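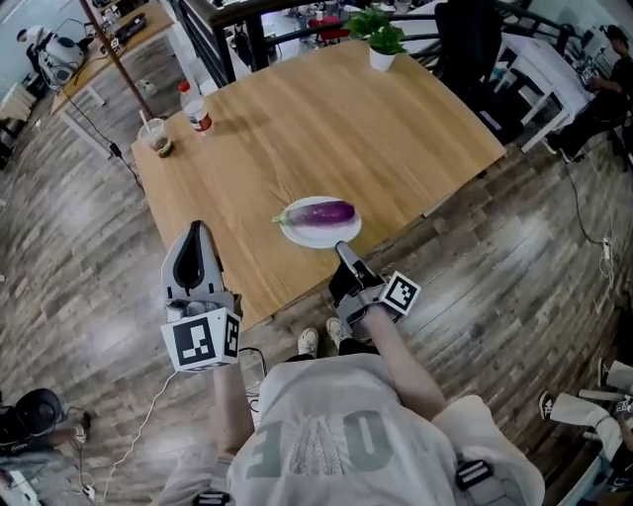 The Eggplant, Before the Knife

A good eggplant needs very little company. Set on a round white plate, a single long purple one can hold a table by itself, its violet skin fading to pale lilac at the end farthest from the green stem. Cooks who know only the broad, nearly black globe sold in most supermarkets are often surprised by the color of the long varieties, and then by how differently they behave in the pan.

The produce desk of this magazine has given its September pages to the long eggplant for 2 years running. Letters from readers suggest that the interest is shared. Most of them ask the same things: how to choose one, how to keep it and whether it must be salted.

Choosing at the Stall

At the covered market in Kirnach, long eggplants are sold from shallow trays with the stems all facing one way. The arrangement helps the buyer. The stem and the leafy cap beneath it, known as the calyx, show age sooner than the skin does. Both should be green and firm. A brown, papery cap indicates fruit that has been held too long.

The skin should be glossy and tight. Press it lightly with the thumb; ripe flesh gives a little and springs back. Paleness toward the tip is a matter of variety and of shade during growth, and it has no bearing on flavor. Weight matters more. Of two eggplants equal in length, the heavier is usually the better purchase.

Growers in the Cimau valley begin picking in July and continue for some 10 weeks, weather permitting. The crop is cut with shears and carried to market on Friday morning. The Ní Chonaill farm shop at Grirkodby, which buys from the valley, listed 9 kinds of eggplant last season, and the long purple type sold out first in most weeks.

Keeping and Preparing

Eggplant dislikes the cold. Two days on a cool counter will do it less harm than a week in the refrigerator, where the flesh browns around the seeds. It should be left whole and unwashed until it is needed.

Long varieties have thin skin and small seeds, and neither peeling nor salting is required. Cut on a steep diagonal, the slices are wide enough to turn easily and will cook through over medium-high heat in a few minutes. Whole fruit may be pricked with a fork and roasted until it collapses, then split lengthwise and dressed while warm with oil, vinegar and a little garlic.

Recipes for both methods begin on page 111.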